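# Geltomlow FAQ

**What is Geltomlow?**

A method for training two-armed table-setting policies from demonstrations made with hand-held grippers. Osaze Idahosa and Tamunoemi Garba wrote the first version.

**How much data did you use?**

2168 demonstrations, of which 1822 passed filtering. The cutlery task accounts for 869 of those.

**Does it work on a new table?**

Yes, but success drops when the table height changes. We have no fix yet.

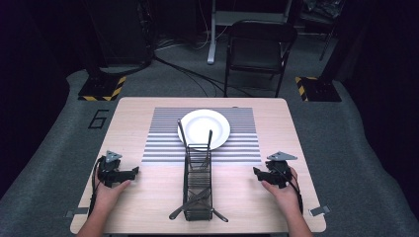

**Why do you drop demonstrations?**

Most were dropped because tracking was lost on one hand for more than 11 consecutive samples. The filter script is in the repository.

**Who do I contact about the code?**

Aminu Effiong.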